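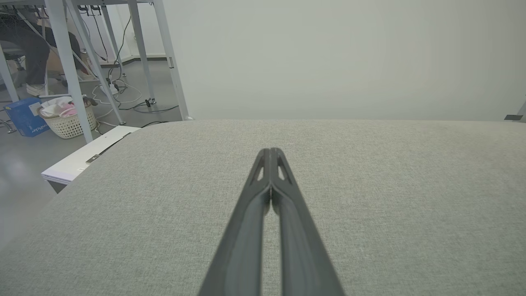 Wrist view, fingers closed over the cushion. Start pose for the approach tests.

Gallery: wrist-camera perception, Porkico branch

This page goes with the July build of Clustwood, our grasp planning stack. The work at hand is surface estimation on soft furnishings, using the wrist camera alone. Fabric with a fine, speckled weave is a fair test for the matcher: plenty of texture, very little of it distinctive. The plain wall behind gives it almost nothing, so the far edge of the cushion has to carry the depth fit.

Notes on the settings

The finger mask is fixed in the camera view and applied before feature extraction. It covers the rims and the gap between the fingers. The two triangular cutouts near the tip are masked as well - fabric seen through them was being matched as a separate patch.

The planner runs at 100 Hz and the surface fit at 4 Hz. Each fit keeps at most 700 points after filtering. Anything past the cushion edge, including desk legs, cables and the basket on the floor, goes into the obstacle layer and takes no part in the fit.

Known fault: rounded corners are still fitted as flat. See ticket 1428 in the Nanico tracker. The patch from Van den Broek is merged but switched off by default.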